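**Tool library at Jostell Hall moves to open bins**

December 16, 2018

The tool library at Jostell Hall will close for the last two weeks of the year while its hand tools and small supplies are moved out of drawers and into open plastic bins. Lending starts again in January, with the same hours and the same borrowing rules.

The library lends 1411 items, from ladders and floor sanders down to putty knives. The large tools will stay where they are. The change affects the small things, which have been kept in a wall of steel drawers since the library opened in the old Prondico print shop on the ground floor.

Sofia Panagiotou, who runs the lending desk, said the drawers had become the slowest part of any visit. Members could not see what was in them, labels fell off, and items came back to the wrong place. A check in July found 19 tape measures listed as missing. Most of them were in the building, in drawers marked for something else.

"People would ask for a tape measure and we would open six drawers," Panagiotou said. "Then we would lend them one of our own."

Under the new system, things that are used for the same job will share a bin. Measuring tools will go in with tape and other marking supplies, sanding blocks with sandpaper, and picture hooks with the small hammers. Each bin will have a number that matches a line in the catalog, and members will be able to borrow single items or the whole bin.
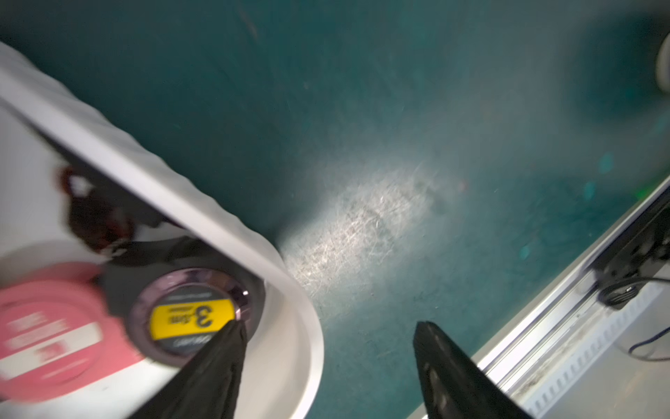 *A 3.5m tape measure and a roll of pink tape in one of the white bins at Jostell Hall.*

Sorting began last month. Every item is taken out, wiped down, checked against the catalog and put into a bin. Tools that are broken or rusted are set aside for the repair bench, and duplicates that have not been borrowed in three years will be sold at a table by the front door in January. The library has gone through 732 items so far, and Panagiotou expects the rest to be done before the doors open again.

The tape measures needed a decision of their own. Some of the library's are marked in feet and inches and others in meters, and the two kinds have been mixed together for years. Members have gone home with the wrong one more than once, in one case finding out only after cutting a set of shelves. The two kinds will now be kept in separate bins, with the unit of measure printed on the bin label.

Tape and other supplies that get used up will be handled differently from tools. Members may take what they need from a roll and leave the rest in the bin, and there will be a jar at the desk for payment. Full rolls will be sold at cost.

The bins and shelving cost about $2,000. Part of the money came from the fall repair fair, and the rest from Busitz, the hardware store on the corner, which also let the library order the bins through its own supplier. Savvas Bakalis, the store's manager, said he was happy to help and did not think the library took business away from him.

"They borrow the drill there and buy the screws here," he said.

Not every member is pleased. Several wrote in the comment book that the drawers kept dust off the tools, and one asked that the chisels in particular stay behind a closed front. Panagiotou said chisels, plane blades and other sharp edges will remain in the drawers next to the desk and will be handed out by staff, as they are now. She said dust was a fair point — the hall is swept once a week — and that lids can be added later if they are needed.

The empty drawer units will be given away. The Prokopenko bicycle workshop has asked for one section, and the others are free to anyone who can carry them out. They are heavy, and there is no elevator on the street side, so bring help and use the ramp at the back.

Anything on loan now can be kept through the closing period with no late fee. Members who would like to return items early may leave them at the Busitz counter during store hours, with a note giving their name and member number. Power tools should not be left there and should be held until the desk reopens.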